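Home News Floor Notes Archive Contact

FLOOR NOTES, SEPTEMBER: looking after the Lis cell

Quick one this month, Kalliopi Lambrakis is chasing me for copy.

The Lis cell got its service at 1000 hours of running. Cables first. Anything that hangs from the wrist gets tugged, wiggled and checked for rub marks, all the way back to the forearm. One tie replaced. Then the wrist joint, wiped and re-zeroed. Then the tape.

Tape is the boring part and it matters. Husel holds 238 taught positions for this cell and a good few of them are set off the yellow outlines, on the tables and on the carpet. Corners lift, feet catch them, somebody sticks a new piece down a finger's width out. So: peel, clean, re-tape, re-teach. Don't patch over old tape please. If an edge is ragged log it in Cledska and leave it alone untill we get there.

After that, handling checks with the car parts. Slow speed only, 300 cycles before it goes back to normal. Keep the hand clear of the shelf posts on the way in, this is where we scraped the shell in spring.

Still open: new wrist cable on order from Flinudon, part 117 on the spares list. Also teh spare fingertips need a proper box with a lid.
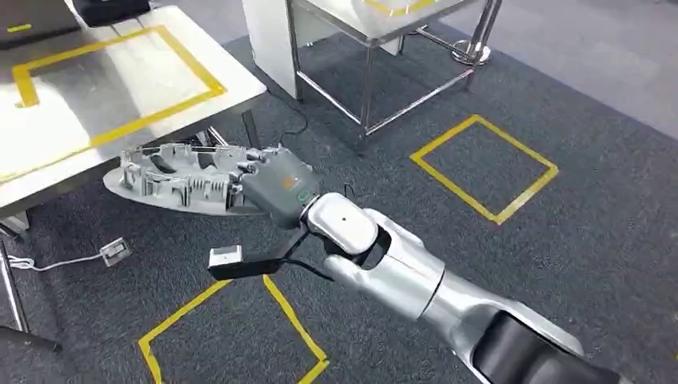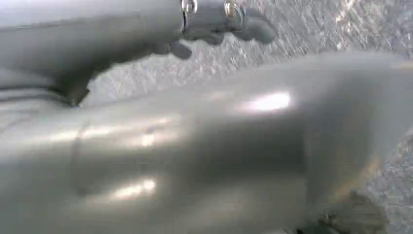
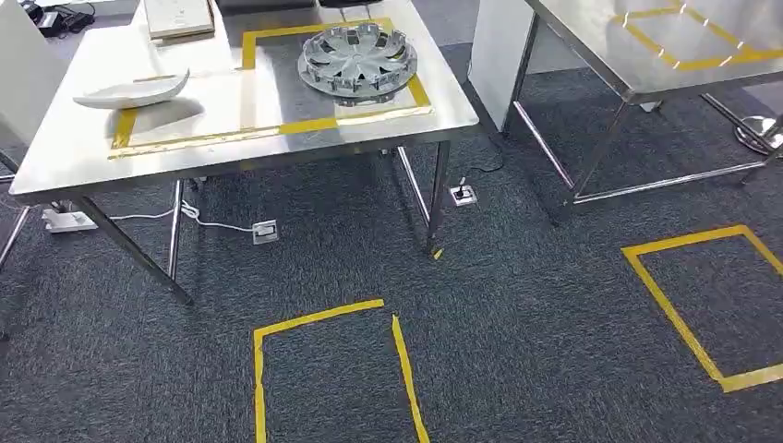
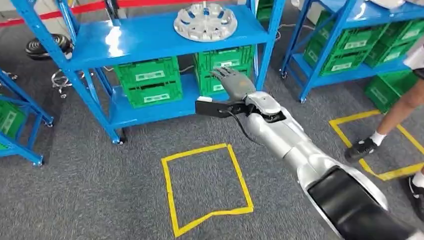
Lis cell, September. First picture: gripper holding a molded part over the carpet. Last: the hand at the blue shelving.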